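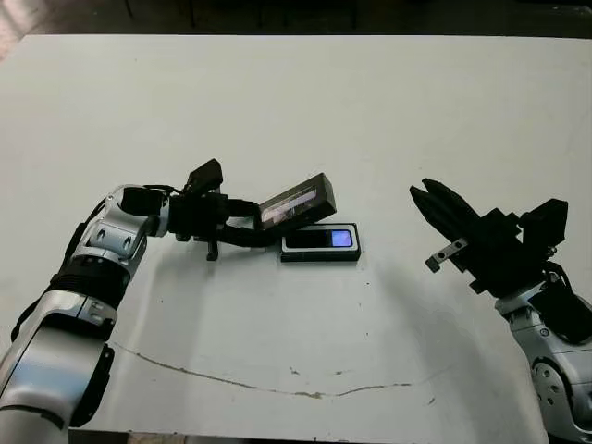

September, 4:40 pm, Skevaddale bench

Two-arm day. We're collecting for the Plusix set again, the "open the thing, look at the thing, close the thing" task, and I think we finally have a rhythm going. Running total is 545 episodes kept out of the 865 we want before the next training run. Not bad! Yesterday I would have guessed we'd be stuck in the 400s all week.

What changed: I stopped trying to open the lid in one go. Left arm comes in low from the side, grips the panel, tilts it up, and then I just wait a beat before doing anything with the right. The last policy we trained kept rushing the right gripper in while the left was still lifting (it learned that from me, I'm afraid, my early demos are full of it). So now the right arm hangs open over the table until the left one is settled. Looks slow, but I'd much rather have slow and clean.

Things to sort out:

The glossy side of the panel picks up reflections from everything, silver arm shells included. I moved the lamp for the second batch and left it alone for the first, so the batches are tagged lampA and lampB. Please don't merge them until I've checked whether the Quezada loader keeps the tags. It dropped them last time and I was grumpy for a whole afternoon.

Blue screen on the device: leave it on for every episode. I did 30 with it dark by accident and put them in a separate folder. Might be handy for a test set, who knows.

That brown line wandering across the white tabletop is still there. I was going to cover it, then decided to leave it, since every episode so far has it and I don't want a clean table showing up halfway through. If anybody at Broltton asks for a fresh surface, that's a new set with a new name, ok?

Left gripper fingers slipped on the panel edge twice before lunch. Threw both episodes out. Slightly more squeeze fixed it (setting 2, was 1) and no slips after that.

Tomorrow I want to vary the start position more. I keep putting the device down in the middle of the table like it's a place setting. Going to try closer to the left arm, then turned a quarter, and see how badly my wrists complain on the controllers. Batteries are charging, logs are copied over, I still owe the label sheet for lampB.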